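Speaker notes — coaches' evening, Umness Basketball Club
April 8, 2026

Slide 1. Hello and thanks

Thank the Gondik folks for the gym and the folding chairs. Mention the coffee. Wait for the back row to sit down, they always take a while.

So, tonight I want to talk about substitutions. I know, I know, you came for the press break. But I've coached under-14s for a long time and I think I got subs wrong for most of it, and I'd love to save you a few seasons of parents glaring at you across a parking lot.

Slide 2. What I used to do

I subbed on feel. Kid looks tired, kid comes out. Kid throws the ball into the bleachers, kid comes out (be truthful here, get the laugh, move on). The trouble with feel is that I was watching the ball the whole time, so the quiet kids just vanished on me. I had a girl sit for most of a half against Cisneros and I only noticed when I was stacking chairs. 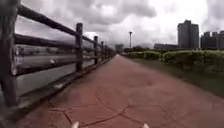

That drive home was a long one. I kept going over the second quarter and I couldn't tell you who had been on the floor for any of it. So that November I started writing it all down.

Slide 3. The sheet

Hold up the sheet. Pass copies down both sides.

It's one page. Names down the left, shifts across the top, an X when they're on. A parent fills it in, or an injured player, and they love the job. Our games are 40 minutes, and over the season the sheet logged 1074 shifts. Pause on that number — people like it.

What I learned from it: my best two players hardly ever came out, and they were also the ones turning the ball over late. I'd been yelling at them for being careless when they were just worn out!
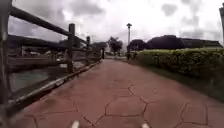 The path, looking straight ahead.

Slide 4. How we do it now

Fixed shifts for the first 3 quarters. Everybody knows their group before tip-off, and I don't change it unless somebody's hurt or in foul trouble. Fourth quarter I coach it the old way, best matchups, whatever we need.

Tell the Wilalex story here. Down nine, second group on, and I so badly wanted to pull them. I sat on my hands. We still lost, by four, but that group came off the floor talking to each other like I'd never heard before.

Don't oversell it. You'll drop a game or two you might have won.
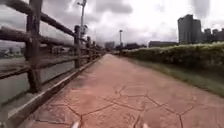

One coach wrote to me after I gave a shorter version of this, saying fixed shifts were fine for a rec league but would never hold up in a tournament, where every basket counts and the other bench is going to hunt your weakest five. Fair point, and I read it out because some of you are thinking it. My answer is that I mix the groups so there isn't a weakest five. One ball handler and one real rebounder in each, then fill in. It takes me an evening with a pencil and I usually redo it twice.

Slide 5. Talking to parents

Send the shift plan home before the first game. I tell them I'm not shooting for 100 percent equal minutes, and I say why. Most of the angry emails stopped after that. Most.

Slide 6. Questions

If it's quiet, ask who has a kid that refuses to come out. Hands will go up. Blank sheets are on the table by the door, and please stack your chair on the way out.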